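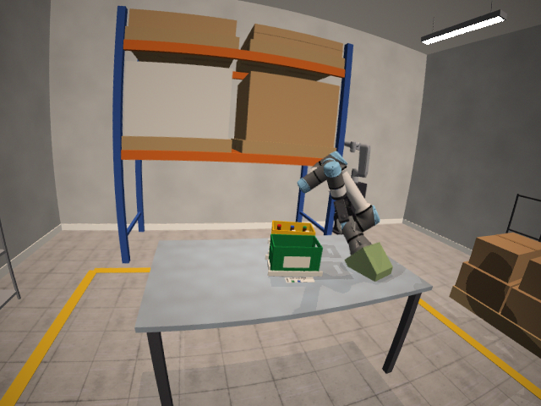

Flunix Crate Bench (simulated cell)
Gomthorpe Robotics Club, shared equipment list

Type: software, virtual workcell
Supplier: Stallby
Seats: 21, club machines only
Loan period: 2 weeks, renewable once if no other team has asked
Status: available
Page last checked: 22 August 2026

What you get

A six-joint arm with a gripper, a table, two bottle crates and a storeroom around them. Teams write the program that moves bottles from one crate to the other. The supplier's brochure calls it "competition ready". We'd call it a decent practice bench with a lot of nice-looking cardboard boxes in the background that do nothing for your score and slow down the older laptops.

The club took out the licence in February for teams entering the Benavides bottle-sorting challenge, where the first round is run entirely in simulation. If you aren't entering, the free bench on the shared drive teaches the same basics and loads faster.

What it does well

Resetting is instant. A run that goes wrong costs you nothing, and a junior team can get through up to 40 attempts in an evening, which we have never managed on the real arm. Joint limits are enforced properly. You can turn the crates and change which bottles go in them, and the handle openings on the sides of the crates are modelled, so a sloppy approach path will be punished.

Cap colours can be set from the scenario file. Sorting by colour is where most teams start, and it is fine for that. Please don't tell the judges you have "solved vision" on the strength of it. The caps are clean, bright and evenly coloured, and the bottles in your recycling bin are none of those things.
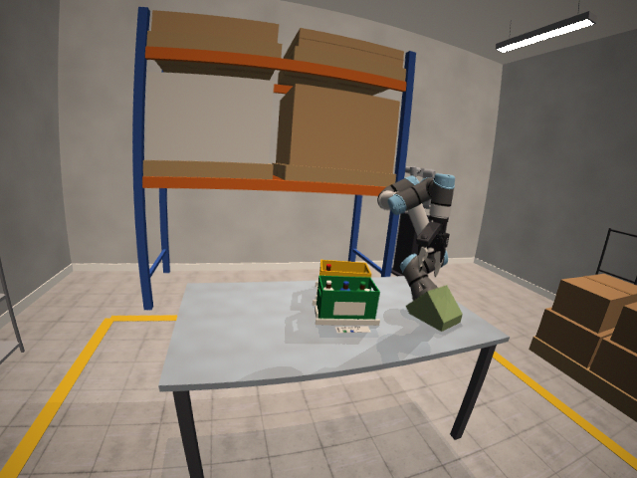 What we don't believe

The brochure says programs transfer to hardware "with minimal adjustment". Yaneth Valderrama's senior group tested that last term with 20 runs that had all passed on the bench. On the club arm, 2 of them finished. Most of the others failed at the grasp: the simulated fingers are far too forgiving about where they close on a bottle neck. The group's log is in the workshop binder and is worth reading before you promise your parents a demo.

We also have doubts about the automatic score. It rewards speed and takes very little off for clipping a crate rim. Keep your own tally of contacts.
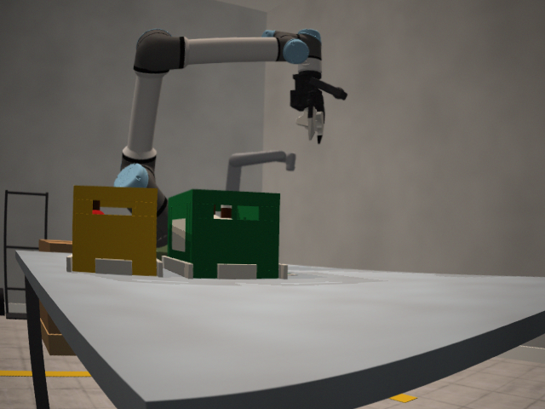
Flunix Crate Bench: arm raised, gripper out to the right of the green crate.

Booking

Put your team name and preferred fortnight on the sheet by the workshop door. Save scenario files to your own folder, never to the install folder, as updates wipe it. Faults go to Yaneth with the version number and the scenario file attached. "It's broken" will be sent back to you.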